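Check the Mount Before You Blame the Gripper
September 1, 2022

Most fault reports on ceiling-hung arms start at the wrong end. The cell drops a part, and someone swaps the fingers. At Wikville we went through two sets of fingers on the Carivetti arm before anyone put a dial indicator on the overhead mount. One bolt had lost its preload.

My view is that the mount should be the first item on the service sheet, and that it should be checked in the simulated cell as well as the real one. Tastano ships a model with its controller. Few shops update it after the first install. Ours still carried the mount offset from March, and the real arm had been shimmed by 2 mm after that.

An old offset makes every planned approach slightly false. The operator then touches up points by hand, and after 50 touch-ups the program no longer matches any drawing.
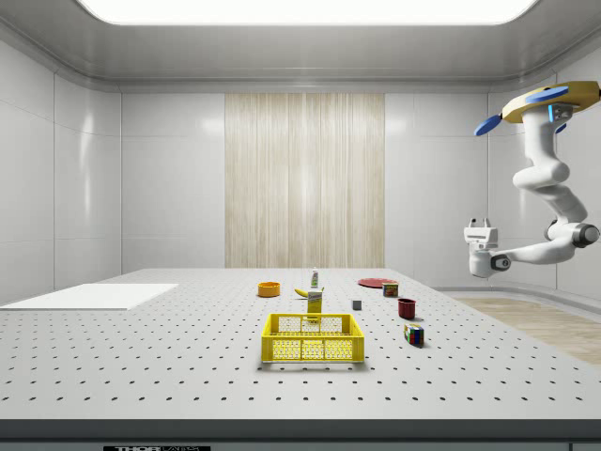
Measure the base frame against the table grid, enter the result, and rerun the reach check with the usual objects on the table. Do this after any work on the mount. It costs less than one set of fingers, and the log entry is still useful at the next service.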